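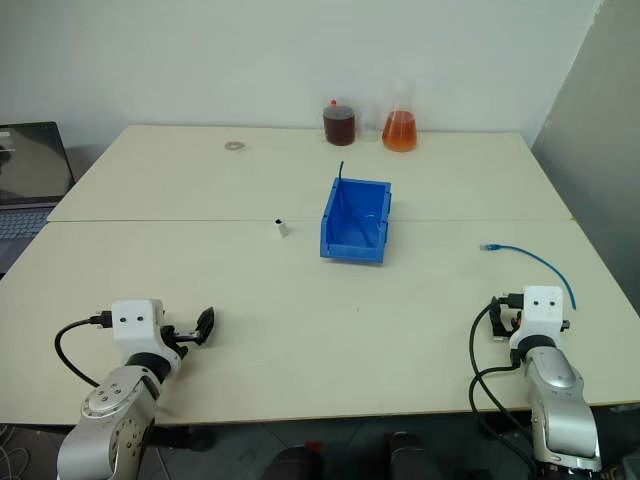 What Went Wrong With Our Cable Sorting Project

Tuesday, September 8, 2020

So I want to start with the fault, since that's what everybody in class asks me about anyway. Our two-arm setup (we call it Tara) was supposed to pick up short network cables and drop them in a blue parts bin. Simple, right? It did fine for most of August. Then one afternoon the right gripper closed on a cable, reported "empty," and the program told it to go back and grab again. With the cable still in its fingers!

The arm opened, the cable fell across the wrist wiring, and the next move dragged the whole mess sideways until the joint hit its force limit and the controller, a Sterkik, shut everything down. Nothing broke. I did yell, though.

My first guess was the gripper itself. I took the fingers off, cleaned them, put them back on, and got the same fault before lunch. My second guess was the software, and I lost most of a weekend to that one (the Wovusby package we use for motion planning has a log viewer that only scrolls one way, don't get me started). 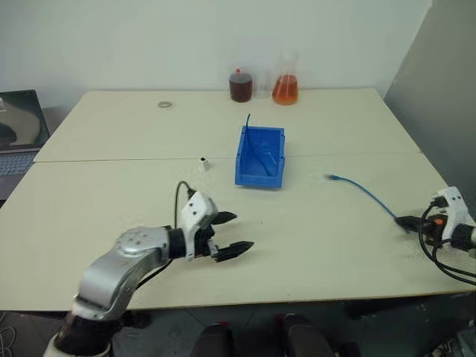
What finally helped was going through the logs grasp by grasp. We had 534 grasps saved, and 183 of them were on the thin blue cables. Every single false "empty" was in that group. The gripper decides if it's holding something by how far the fingers are from fully closed, and our cutoff was 2 mm. A thin cable squashes a little when you pinch it, so sometimes the reading came in under the cutoff and the arm figured it had missed.

I dropped the cutoff and added a check on motor current, so now both have to say "empty" before it tries again. I also put in a pause of 30 seconds after any failed grasp, with a beep, so whoever is at the laptop can hit stop. My partner hates the beep.

The safety part bugs me more than the bug does. The stop button was on the far side of the table from where I was sitting, and I had to get up to reach it. We moved it next to the laptop the same day. We also wrote up the fault for the Yupanqui lab, who share our code, and they changed their cutoff too.

Still on the list: tie down the wrist wires better, and rerun the thick cables with the new settings.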